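March
By the Gusora Vehicle Repair Study Group

4. Rebuilt or new: what owners chose

4.1 Who answered

We mailed 800 forms to people who had paid for a starter motor repair on a car at least 10 years old. The addresses came from 46 independent garages in Fitley and the towns east of it, and 622 forms came back complete enough to use. Garages that belong to a dealer chain were left out, as their price lists are set elsewhere and the counter staff have little say in which part is ordered.

The form asked what the owner had been offered, what was fitted, and whether the same fault had come back. It also left a few blank lines for comments. These lines were used more than we expected, mostly to complain about towing charges, and we coded them separately (see Section 6).

4.2 Price and the old part

Owners who were quoted for both a new and a rebuilt starter usually took the rebuilt one. The price gap mattered, but so did the deposit on the old unit. Testis, which supplies most of the garages in the sample, credits the deposit when the old starter is handed over the counter. Yeoman credits it only after the housing has been checked at its own shop, and several garages told us they had stopped explaining this to customers and simply carried the deposit themselves.

 Labor at the sorting stage is not included in our price comparison. The two suppliers report it in different ways and we could not bring the numbers onto one basis.

4.3 Repeat faults

A slow crank after the repair was the most common complaint. Where the garage kept a record of the second visit, the cause was often something other than the starter - a corroded ground strap, a weak battery, or a worn ignition switch. Owners tended to blame the new or rebuilt part all the same. This makes the owner's own report a poor measure of part quality, and we use it here only to describe what people believed when they filled in the form.

Cars that sat unused for long periods were a special case. Their owners reported more trouble with either kind of part, and many of them also mentioned stale fuel. A car that cranks well and does not fire does not have a starter fault, but the two were mixed together in the answers. We read the comment lines to separate them where we could and marked the rest as unclear.

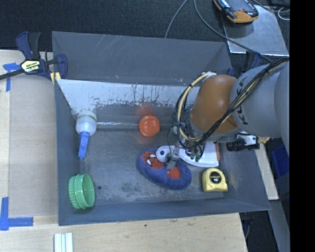 The unclear cases were kept in the price comparison and dropped from the repeat fault table. Leaving them in the table raises the rate for both kinds of part and does not change which one is higher.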